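From the sim bench: two arms, one rolling pin

Hi all, Joana here again. I promised in the last issue that I'd write up what Obaidul and I have been doing all summer, and since the Distcombe folks keep asking me in the hallway, it goes in this one (sorry it's long!).

Quick refresher for anyone who joined recently. Prituvbridge is our two-arm lifting project. We train a policy in simulation, where it can drop things all night and nobody has to sweep up, and then we try it on the real arms at Brolport. The trouble last spring was that the two arms were bad partners. One would grab and start lifting while the other was still making up its mind, and the object would swing off to one side. We tried scolding the policy for tilt, which is the usual trick, and it just learned to never lift anything. Fair enough, I guess.

Obaidul's idea was to have each arm guess what the other one is going to do over the next 8 control steps, and to give it a small penalty when the guess is wrong. That's really the whole method. Neither arm gets a message from the other. They just get better at being predictable, because a partner that moves in a jerky, surprising way costs both of them points.

We trained it on 758 simulated layouts with the objects, the supports and the lighting shuffled every time. Then we ran 40 test lifts on layouts it hadn't seen. The old version got 8 of them. The new one got 26! I made Natália rerun the whole thing with fresh seeds before I'd believe it, and it came out the same, so I bought everybody pastries.

The rolling pin is my favorite test object by a mile. It's long and it wants to roll, and the handles are thin compared with the body, so a grip that's fine on one end can twist the other end right out of the fingers. We leave smaller things on the mat too, so the policy has to pick out the right target with some clutter nearby.

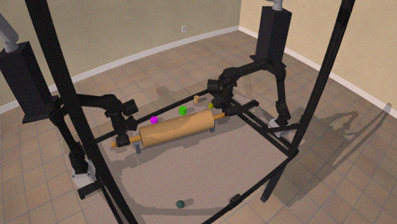

The rolling pin layout in simulation, with one gripper near each end of the pin.

What still goes wrong: most of the misses are on layouts where one arm has a much longer reach than the other. The arm with the short trip gets there early and then sort of fidgets, and the fidgeting throws off its partner's guesses. Hélder thinks a longer guessing window would fix it. I think we need to teach them to wait. We have a bet on it.

Real arm trials start at Brolport in September. If you want to come watch, tell Negin Rezaei which afternoons you're free and she'll put you on the list.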